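Home Contents Chapter 2 Chapter 3 Glossary Index

CHAPTER 2
Sorting Before Measuring

I used to start this chapter with a definition. Then I taught it one Monday to a room of 23 people who had all just eaten lunch, and I've started it with cups ever since.

My colleague Nyokabi Massawe keeps a box of odds and ends for this – cups, blocks, glue sticks, whatever turns up – and when I borrowed it I did what most of us do. I tipped the things into one heap and asked, "How would you sort these?" I figured everybody would say color. Plenty did! But Salim Lukumay wanted to sort by what would hold water and what wouldn't, and somebody behind him wanted tall things and short things, and we were off for the rest of the hour (I never got to my slides, and I didn't miss them).

Look at the cluster of cups and blocks on the gridded cloth, and then at the large pale container with the blue inside. Before you read on, pick one rule for sorting and write it down.
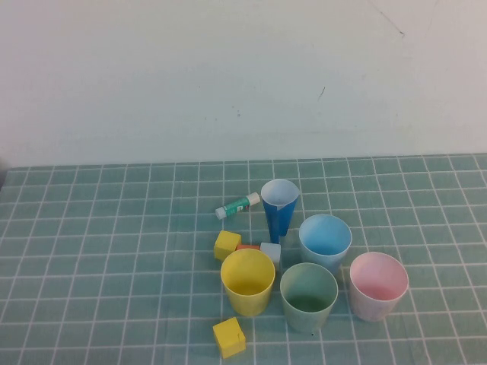
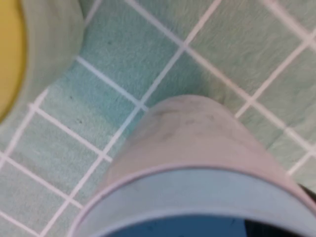
Figure 2.1. First picture: cups, blocks and a glue stick on a gridded cloth. Second picture: a large pale container, close up.

Now try your rule on the tall blue cup shaped like a cone. If you went by color, what did you do about the inside, which is white? If you went by shape, does a cone go with the other cups or does it get a pile to itself? I've changed my own mind on that one more than once. And the glue stick is a nuisance under almost any rule, so I always leave it in.

What you've just made is a classification, and the rule you wrote down is its criterion. A good criterion is one that a friend could pick up and use without calling you to ask what you meant. "Holds water" sounds clear until you get to a paper cup – for how long does it have to hold it?

In Section 2.1 we'll take your rule and tighten it up until two people working apart get the same piles. Section 2.2 brings in a second rule on top of the first, and there you'll need a table. Keep your page handy, crossings-out and all, for Exercise 1.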